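분류: 작업 노트 > 세탁·섬유 관리 > 투입 및 분류

2026년 8월 12일, Tukthorpe 세탁실

배치 3463. 색 천 혼합분, 표준 코스. 목적은 두 가지로 잡았다. 감색 천과 붉은 계열 천을 같은 드럼에 돌렸을 때 이염이 어느 정도인지, 그리고 얕은 직조 용기에서 드럼으로 바로 옮길 때 천이 어디에 걸리는지. 이염 쪽은 2월에 한 번 했는데 그때는 기준포를 같이 넣지 않아서 비교할 것이 남지 않았다. 이번에는 흰 면 기준포를 넣는다.

준비

색 천은 전날 저녁에 꺼내 작업대에 펴 두었다. 감색 쪽은 세탁 이력이 여러 번이고 붉은 쪽은 이력표가 없다. Llinos Prosser에게 물었더니 보관함을 옮길 때 꼬리표가 빠진 것 같다고 한다. 이력 불명으로 적고 그대로 진행. 붉은 천은 먼저 젖은 흰 천으로 모서리를 문질러 봤다. 옅게 묻어남. 안쪽 솔기보다 겉면이 더 묻는다.

기준포 건조 중량 137 g. 저울은 어제 영점을 다시 잡았고, 기준포는 재기 전에 실내에서 하룻밤 둔 것이다. 세제는 Prolberg 액상, 표백 성분 없는 것. 계량컵 안쪽 눈금이 닳아서 주사기로 20 ml를 맞췄다. 유연제 없음. 유연제를 쓰면 기준포의 흡수 시험을 다시 해야 하므로 이 계열 배치에서는 계속 뺀다.

설정 온도 20도. 물 온도는 따로 재지 않음. 급수 쪽에 온도계를 물리는 건은 Kamol이 부품을 기다리는 중.

용기

기존 깊은 바구니 대신 Truvetti 얕은 형을 썼다. 바닥이 평평하고 테두리만 올라온 형태라 천을 쌓으면 높이가 금방 테두리를 넘는다. 장점은 기울였을 때 천이 한 덩어리로 움직인다는 점. 깊은 바구니에서는 아래쪽 천이 벽에 붙어 남고, 마지막 한 장을 손으로 꺼내는 일이 잦았다.

문제는 엮은 면의 결이다. 결 방향으로 기울이면 면 천도 잘 미끄러지는데, 결을 가로질러 기울이면 같은 각도에서 멈춘다. 니트 조직은 어느 방향이든 걸린다. 빈 용기에 천을 한 장씩 올려 두고 방향만 바꿔 확인했다. 각도기를 대지 않았으니 수치는 없다. 다음에 할 때는 받침에 각도자를 붙여 둘 것.

테두리도 본다. 긴 변 쪽은 매끈한 편이고, 모서리에서 엮음이 방향을 바꾸는 자리에 짧은 가닥 끝이 올라와 있다. 손끝으로 훑으면 느껴진다. 감색 천의 올이 여기에 한 번 걸렸고, 올 나감은 없었다. 가닥 끝은 자르지 않고 사포로 눌러 정리했다. 자르면 끝이 더 뾰족해진다.

투입

천은 한쪽 모서리로 몰아 얹고, 그 모서리를 드럼 입구 쪽으로 두는 방식. 용기를 평평하게 들고 가서 입구에서 뒤집는 방식도 전에 해 봤지만 천이 문 고무 패킹 위에 얹혀서 손이 두 번 간다. 모서리로 몰면 첫 장의 자락이 먼저 들어가고 나머지가 따라간다. 얇은 천을 맨 위에 두면 그것만 먼저 미끄러져 나가므로 얹는 순서는 계속 기록한다.

용기 한쪽에 걸린 감색 천과 붉은 계열 천. 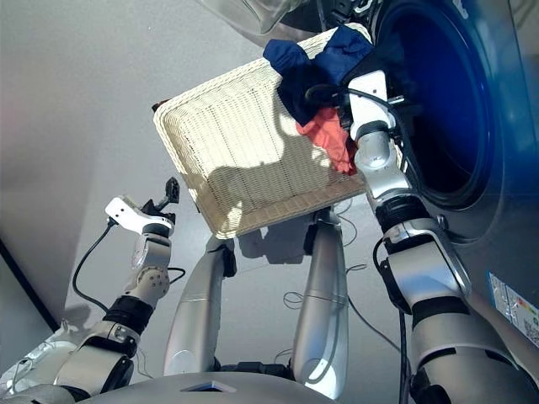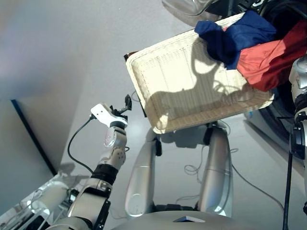
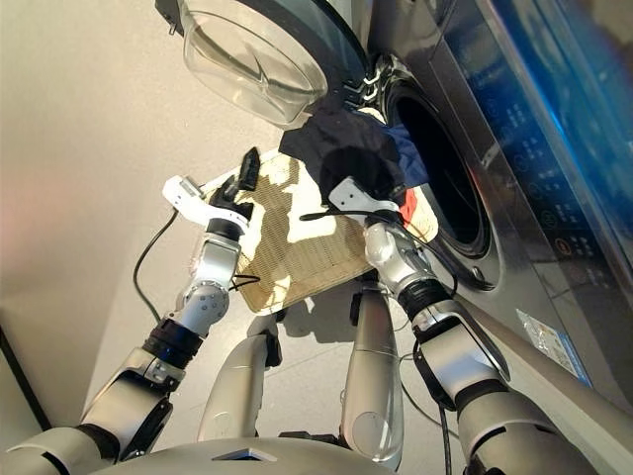

Haf Gwynne은 모서리로 모는 방식에는 찬성하지만 색 천 배치에서는 그 전에 분류를 먼저 고쳐야 한다고 했다. 이력 없는 붉은 천은 기준포만 넣고 단독으로 한 번 돌린 뒤에 섞는 것이 맞고, 지금 순서로는 기준포가 물들어도 어느 천에서 나온 색인지 가릴 수 없다는 것. 감색에서 나온 푸른 기와 붉은 천에서 나온 기가 겹치면 회색에 가까운 자국이 되어 눈으로는 판정이 안 된다고도 했다. 전에 쓰던 작업장에서는 기준포를 두 장으로 나눠 하나는 망에 넣었다고 한다.

타당한 지적이라 다음 배치부터 반영하기로 하고, 3463은 계획대로 진행. 이미 무게를 잰 기준포를 다시 말리고 재면 하루가 더 간다. 대신 판정 항목에서 '발색원'을 빼고 '이염 유무와 정도'만 남긴다.

세탁 후

종료 후 문을 바로 열지 않고 10분 두었다가 꺼냈다. 이 대기 시간은 다른 배치와 맞춘 것. 드럼 안에서 천 꼬임이 있었고, 감색 천 한쪽 자락이 붉은 천을 감고 있었다. 꼬임이 있는 자리는 헹굼이 덜 되는 경향이 있어 펴서 따로 표시했다. 거품 잔류는 보이지 않음. 냄새 특이 사항 없음.

기준포는 꺼내자마자 흰 종이 위에 놓고 북쪽 창가에서 봤다. 한쪽 귀퉁이에 아주 옅은 분홍 기. 푸른 기는 확인되지 않음. 회색 척도로 비교했고 Llinos James와 따로 판정한 뒤 결과를 맞춰 봤는데, 나는 반 단계 높게, James는 반 단계 낮게 봤다. 젖은 상태의 판정은 참고로만 두고, 마른 뒤 다시 본다. 두 사람 값이 계속 갈리면 Bjarke에게 세 번째 판정을 부탁한다.

건조는 기계에 넣지 않고 걸어서. 감색과 붉은 천은 서로 닿지 않게 봉 양쪽으로 나눴다. 기준포는 평건조대에 눕혔다. 봉에 걸면 아래쪽으로 색이 모여 귀퉁이 판정이 흐려진다.

설비 메모

- 문 고무 패킹 아래쪽 홈에 보풀이 모임. 배치 끝날 때마다 닦는 것으로 점검표에 추가. 지금까지는 주 단위였다.
- 세제 투입구 안쪽에 굳은 자국. 액상으로 바꾸기 전에 쓰던 가루 세제 잔류로 추정. 미지근한 물에 담갔다가 솔로 제거.
- 배수 필터는 이번에 열지 않음. 다음 배치 전에 열 것.
- 계량컵 교체 요청. 주사기로 계량하면 정확하지만 끝에 남는 양이 있어 매번 물로 한 번 헹궈 넣어야 한다.
- 얕은 용기를 세워 보관하면 테두리가 휜다는 말이 있어 선반에 눕혀 둔다. Xu 선반 맨 아래 칸 비워 둠. 위에 다른 것을 올리지 말 것.

분류표 수정안(초안)

이력 있음, 마찰 시험 무색: 혼합 가능.
이력 있음, 마찰 시험 옅게 묻음: 같은 색 계열끼리만.
이력 없음: 마찰 시험 결과와 무관하게 단독 1회. 기준포 동봉.
니트 조직: 위 분류와 별도로 망 사용. 얕은 용기에 올릴 때는 맨 아래에 두지 않는다.

마지막 줄은 용기 결에 걸리는 문제 때문에 넣었는데, 망에 넣은 상태라면 걸림이 다를 수 있다. 망째로 올려서 결 방향과 가로 방향을 각각 확인한 다음 남길지 뺄지 정한다. Prosser가 꼬리표 양식을 새로 만드는 중이니 분류표 칸 이름을 그쪽과 맞출 것. 지금은 한쪽은 '이력', 다른 쪽은 '세탁 횟수'로 되어 있다.

남은 일

기준포 건조 후 중량 재측정. 137 g과 비교하되 실내에 하룻밤 둔 다음에 잰다. 흰 종이 위 재판정도 그때 같이. 붉은 천은 단독으로 한 번 더 돌리고, 그 기준포는 새것으로 쓴다. 이번에 물든 기준포는 버리지 말고 배치 번호를 적어 봉투에 보관.

각도자는 서랍에 있는 것을 쓰면 되는데 눈금이 한쪽만 남아 있다. 반대 방향은 뒤집어서 읽는다.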